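3.2 Student sessions

The course project of the Toft group studies how two operators share the handling of soft textile items. Our task set, named Itska, was made for homes and not for a laboratory table. Sessions were held in a bedroom.
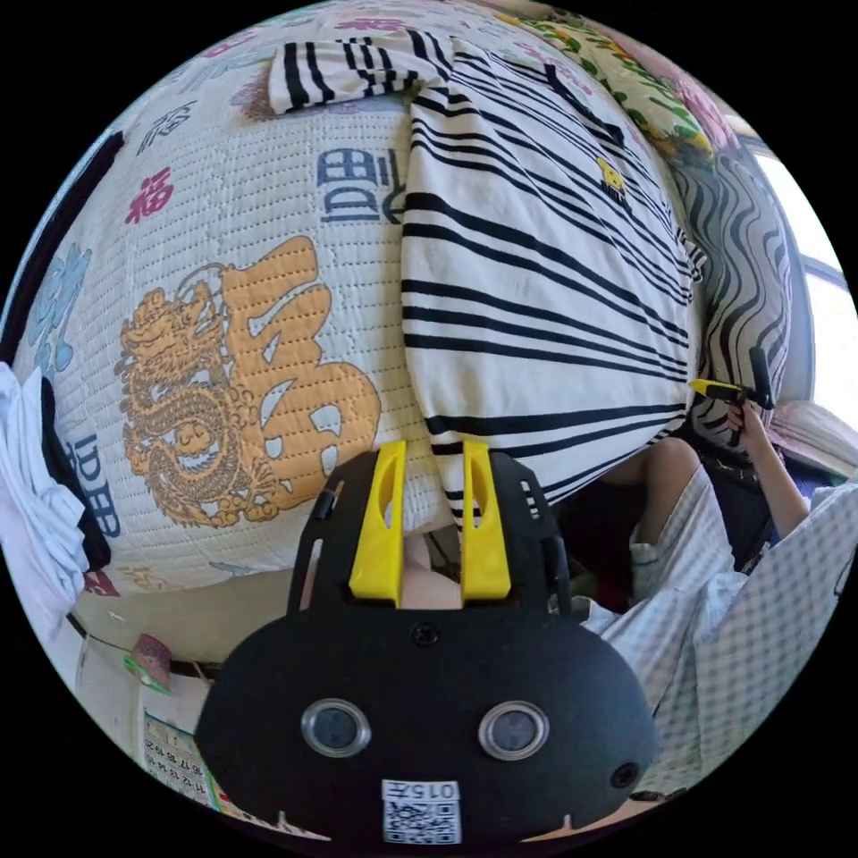 Why did we choose cloth for a first course project? Cloth changes its shape at each grasp, so students meet the difficult cases early.

Each student trained with the hand-held grippers before recording. The plan contained 295 trials, divided over 7 students.
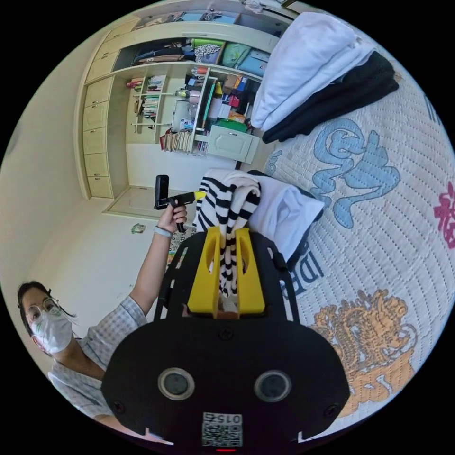
Figure 4. Collection of the Itska trials.

Grasp quality was judged afterwards by Kivi and Skov. A cloth pinched between both fingers, as the striped one is in Figure 4, received the label "held". All other cases were discussed.
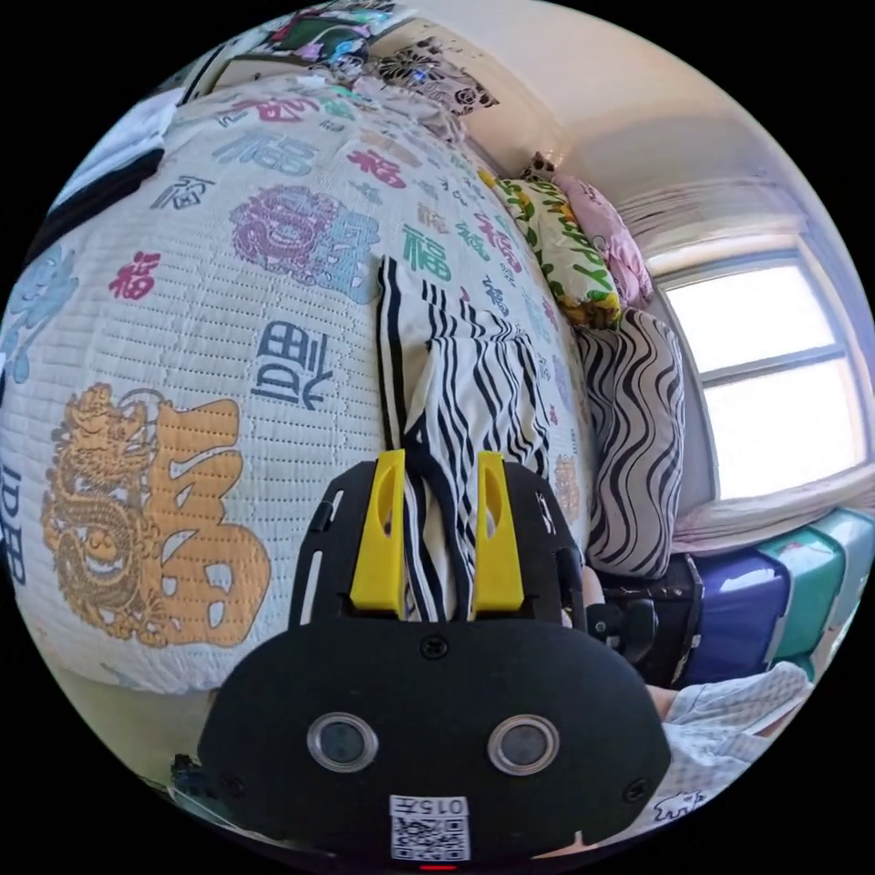
The two judges gave the same label in 81 percent of the trials. Most differences concerned thin fabrics.

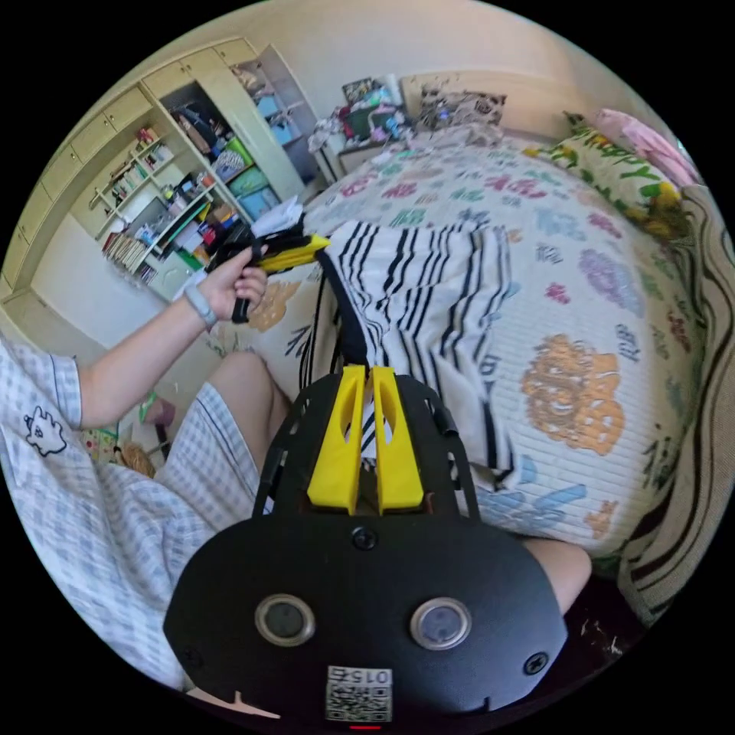 For these trials a third label was added in February, and the students repeated the judging with it.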